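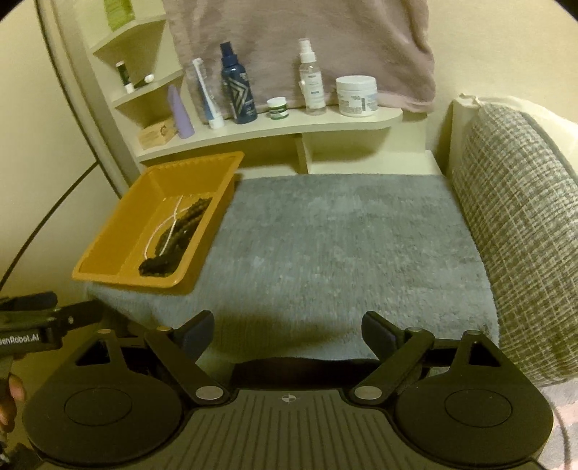 Foto: Sivaprasad Raju

Häufige Fragen zum Boxabend in Ustport

Liebe Boxfreunde, seit wir den Termin im November bekannt gegeben haben, kommen fast täglich Mails und Anrufe bei uns an, und darüber freuen wir uns wirklich sehr! Vieles wiederholt sich allerdings, deshalb haben wir die Antworten einmal gesammelt. Wenn etwas fehlt, meldet euch bitte trotzdem.

Stand: 25. Juni 2025

Wo findet der Abend statt?
In der Trondwood-Halle in Ustport, wie schon im vergangenen Jahr. Wer mit dem Bus kommt, steigt an der Haltestelle Hallenbad aus und geht dann noch ein kurzes Stück am Kanal entlang. Der Eingang liegt auf der Kanalseite - die große Glastür zur Straße bleibt an diesem Abend geschlossen, auch wenn dort noch das alte Schild hängt.

Wie viele Plätze gibt es?
Insgesamt 468 Sitzplätze, davon 450 im freien Verkauf. Die übrigen gehen an die Ecken und Familien der Boxerinnen und Boxer. Stehplätze bieten wir diesmal nicht an, das war letztes Mal an den Seiten doch arg eng, und einige von euch haben uns das (völlig zu Recht) auch geschrieben.

Wer boxt denn nun im Hauptkampf?
Firouzeh Esfahani vom Boxclub Driserier steht fest, und wir sind mächtig stolz, dass sie zugesagt hat. Ihre Gegnerin geben wir bekannt, sobald der Vertrag von beiden Seiten unterschrieben ist. Bitte habt noch ein wenig Geduld und glaubt nicht alles, was in den Kommentarspalten steht!

Was passiert, wenn jemand beim Wiegen zu schwer ist?
Dann gibt es zwei Stunden Zeit für einen zweiten Versuch. Klappt auch der nicht, sprechen beide Lager miteinander, ob der Kampf in einem vereinbarten Gewicht stattfindet. Für den Hauptkampf verpflichten wir außerdem eine Ersatzboxerin, die sich ganz normal mit vorbereitet und am Vortag ebenfalls auf die Waage steigt.

Darf man beim Wiegen zuschauen?
Ja, sehr gern sogar. Gewogen wird am Vortag im Foyer, der Eintritt ist frei. Kommt lieber ein bisschen früher, das Foyer ist nicht groß, und die Kinder möchten natürlich alle nach vorne.

Wie groß ist der Preistopf?
Der Sportpreis der Familie Soltani beträgt 3000 Euro und geht an den Verein mit den meisten Siegen des Abends. Bei Gleichstand wird geteilt.

Kann ich meine Karte zurückgeben?
Bis zum Tag vor der Veranstaltung nehmen wir sie zurück und erstatten den vollen Preis. Danach könnt ihr sie weitergeben, die Karten sind nicht auf einen Namen ausgestellt. Fällt nur ein einzelner Kampf aus, bleibt die Karte gültig, und eine Teilerstattung gibt es dann leider nicht.

Sind Kinder willkommen?
Aber ja! Unter 14 Jahren bitte nur in Begleitung Erwachsener. Bei den ganz Kleinen denkt vielleicht an einen Gehörschutz, denn wenn die Ustporter ihre Leute anfeuern, wird es laut - sehr laut.

Darf ich fotografieren?
Vom Platz aus und ohne Blitz jederzeit. An den Ring dürfen nur Fotografen mit Akkreditierung, die man formlos per Mail bei uns beantragt.

Gibt es etwas zu essen?
Im Foyer verkaufen wir Suppe, belegte Brötchen und Kuchen, dazu kalte und warme Getränke. Glasflaschen bitte zu Hause lassen, sie werden am Einlass eingesammelt.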